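Section 4: Setting up the door list and scanning tickets on the night

I'm assuming you've already made your event in Gokach (section 2) and put at least one ticket type on sale (section 3). If your show hasn't got a running time and a door time filled in yet, go back and do that first, as the scanner stays locked until both are there. I've been using it for our podcast nights and the odd stand-up bill, so the steps below follow the order I do things in!

Before you start

You'll need one phone or tablet for each person on the door, the organiser login, and the four-character venue code from your booking email. Ours is for the upstairs room at the Sfakianakis, which holds 546 with the balcony open and rather fewer without it, so do check which layout you've picked.

4.1 Fix the door price

1. Open your event and tap Prices.
2. Tap Add a price and choose At the door. I charge 17 online and a bit more on the night, but that's up to you.
3. Under Sell from, pick Doors open. If you leave it on Always, people at home will see both prices side by side and you'll get emails. I got a lot of emails.
4. Tap Save. The price shows in grey until doors, then turns green.

Note: comedy nights with a mystery guest (or a film to be announced, if you're doing a live watch-along) still need something in the Title line. I put "TBA" and change it later. Ticket holders are only told about the change if you tick Tell my audience.

4.2 Make the door list

1. Go to People, then Door list.
2. Tap Build list. With a full room this takes roughly 28 seconds on my old tablet, so don't keep tapping it.
3. Add your guests by hand under Comps. Hosts, press, the sound person's mum, whoever's coming in free.
4. Choose Surname order. First-name order sounds friendlier, but wait until you've got a queue down the stairs and eleven Sarahs in it.
5. Tap Keep a copy on this device.

Caution: step 5 is the one I'd beg you not to skip. The signal in most basements and back rooms is dreadful, and without a saved copy the list goes blank as soon as the phone loses its connection. Do this on every device, too. Saving it on yours doesn't save it on anyone else's.

4.3 Pair the scanners

1. On the main device, tap Scanners and then Show pairing code.
2. On the second device, open Gokach, choose I'm on the door and point it at the code.
3. Give each scanner a name. Mine are Stairs and Bar.
4. Scan the test ticket on the help page. You should get a green tick and a short buzz.
5. Repeat for the rest. The basic plan lets you pair 4 at once.

If you hire a Workeck handheld scanner, charge it the afternoon before and pair it last. It's lovely and quick once it's going (much better than a phone in a dark corridor), but it insists on joining whatever device paired most recently.

4.4 Scanning people in

1. Tap Start the night. Door sales open at the same moment.
2. Scan each ticket. Green means in, amber means already scanned, red means wrong show.
3. For an amber ticket, tap it to see when it was used and on which scanner. Nine times out of ten it's a couple who've both opened the same ticket, and the other one is sitting in their inbox.
4. For a walk-up, tap Sell, choose the number of seats, take the money and tap Admit.
5. When you're full, tap Close door sales. People with tickets can still come in.

Note: if you're recording the show, turn the buzz and the beep off under Sounds before your hosts come on. There's a whole episode of ours with latecomers chirping through the opening chat.

4.5 Finishing up

1. Tap End the night on the main device only.
2. Wait for the other scanners to say Sent.
3. Tap Export to get your takings and head count. If you do your books in Trendness, pick the plain spreadsheet, as the fancy one muddles the comps in with the paid seats.
4. Unpair any borrowed phones.

Refunds and moved dates are in section 5.
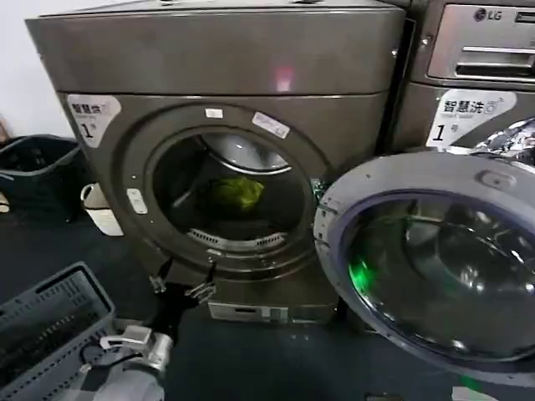
Washing machine number 1, door open, with something green in the drum.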